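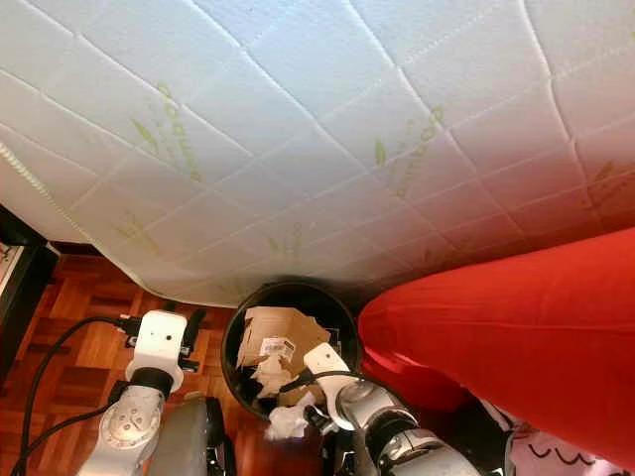

I spent most of September on the grasp planner, and I'm still a little in love with it, so bear with me. Nokard (that's our planning stack, named long before I came along) used to treat the rim of a trash can as a solid lid, so every path into the opening got thrown out, all 273 of them in one log! Samer Tannous found the cause over lunch: the mesh simplifier was closing the hole. I've switched to a plain voxel map near the gripper, which is slower, but now it plans a reach inside. Crumpled tissue is still hard on the depth filter, and I'd like to get to that next, after I clean up the config files.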